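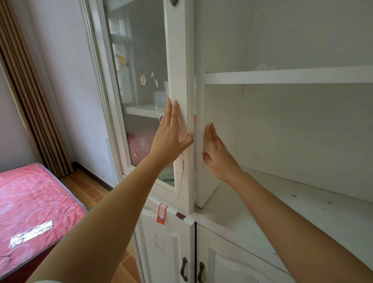

3 min read

How does a robot learn to open a cupboard?

Think about the last time you went looking for something in a cupboard. You probably put one hand on the door, maybe steadied yourself with the other, gave a little tug and had a look inside, and I'd guess you were thinking about lunch the whole time. Your hands are so good at cupboards that your brain hardly has to help!

Robots don't get that for free. I've been finding this out with my friends Siu-ming Yeh and So-ying Kuo, because we are building a small helper robot called Nellix. Most of it lives on a bench at the shared workshop in Florley (the bits that don't fit are in my hallway, sorry, family). Nellix has 2 arms and a camera where you'd expect a face, and one day we would like it to fetch things from a tall white cupboard with a glass door.

Glass is tricky, by the way. You and I can look at a glass door and know there's a door there, even though we see straight through to the shelf behind. A camera gets the shelf, the things on the shelf and the reflections from the room all mixed together. Stickers on the glass are a real help, because they give the camera something to notice that sits right on the surface. So if you have ever stuck a rabbit on a cupboard door, well done, you have been kind to robots.

Before we let Nellix try anything, we do the job slowly ourselves and pay attention to every part of it. Where does your palm go? When do your fingers start to curl? You'd be surprised how many small steps there are in picking up a remote control. 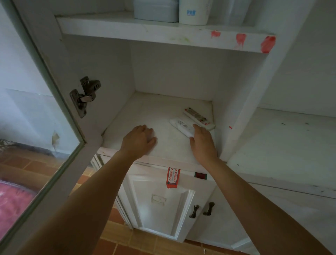
Once your fingers have closed around one end, you have to decide how hard to squeeze. Squeeze too softly and the remote slides away. Squeeze too hard and you press the buttons, and then somebody's telly comes on. And what if there's another remote lying right beside it? They can both be white and still be quite different, one longer and with coloured buttons, and the robot has to be told which one you meant.

Then comes practice, heaps of it. Siu-ming keeps a notebook of every go Nellix has had at gripping, and it has reached almost 1,000. In the first 200 it mostly poked the bench. We cheered anyway.

You can try a bit of this at home. Ask a grown-up to be your robot, and give them one instruction at a time to pick up a spoon. They must do exactly what you say and nothing extra. If you forget to say "open your hand", they'll have to bump the spoon with their fist, and you can go back and fix your instructions, just as we do with ours.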